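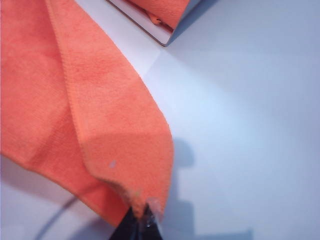 Orange microfiber towel, lifted by one corner. The stitched hem runs down the right side of the flap.

Home Laundry Kitchen Garage Tools Contact

Search this site Enter keywords Go

Folding and Storing Microfiber Towels

By Dilani Weerasinghe

This procedure covers large microfiber towels with a hem on all four sides. It produces a flat rectangle that stacks without sliding and fits a standard shelf bin. Smaller cloths need one fewer fold. Waffle-weave towels are covered on a separate page.

What you need

A clean, dry, flat surface at least as wide as the towel
A lint roller or a strip of packing tape
A shelf bin or drawer (I use the shallow Vorkis bin, lid off)

Before you start

The towel must be fully dry. Microfiber holds water in the nap after the hem feels dry, so check the middle by pressing it against the inside of your wrist. If it feels cool, hang it for another hour.

Check the surface for lint. Pale specks are easy to see on orange, red or dark blue cloth and hard to see on white or gray. Remove them now. Once the towel is folded they get pressed into the nap and transfer to whatever you wipe next. Do not brush microfiber with a stiff brush.

Finding the corners

A towel straight out of the basket is usually bunched, with two or more layers lying together. Pick it up by any corner and let the rest hang. If you have pinched two layers, the cloth will hang with a deep fold down the middle and the flap on top will taper toward your hand. Separate the layers before going further.

To find the next corner, hold the first in your left hand and run the thumb and finger of your right hand along the hem. The hem is a slightly raised edge and can be followed by touch. Keep going until it turns. Do not pull on the nap to hurry this along – it stretches the face of the cloth and leaves the edges wavy.

Folding

1. Hold the two corners of one short side and lower the towel onto the surface, far edge first.

2. Smooth from the center outward with the flat of the hand. Diagonal creases come out more easily if you lift the nearest corner slightly and lay it down again.

3. Bring the left long edge over to the right long edge. Match hem to hem, not fold to hem.

4. Fold the near short edge to the far short edge.

5. Turn the towel a quarter turn and fold it in thirds, with the loose hems on the inside. The outside should show one smooth fold along the front.

6. Press once with both hands to push the air out.

If the finished rectangle is wider at one end, the error is nearly always in step 3. Unfold to that point and repeat.

Storing

Stand the towels on edge in the bin, smooth fold up. A stack laid flat also works, but the lower towels get compressed and take longer to pick up water on first use. My bin takes nine towels of 400 gsm weight. Heavier cloth takes more room, so leave a finger's width of slack at one end.

Keep microfiber away from cotton terry, both in the bin and in the wash. Cotton sheds, and the nap collects it.

Notes

Chathurika Saha wrote in August to suggest folding in half at step 5 for narrow drawers. This works for drawers deeper than they are wide – the towel ends up thinner and does not stand up as well.

Next page: Waffle-weave and glass cloths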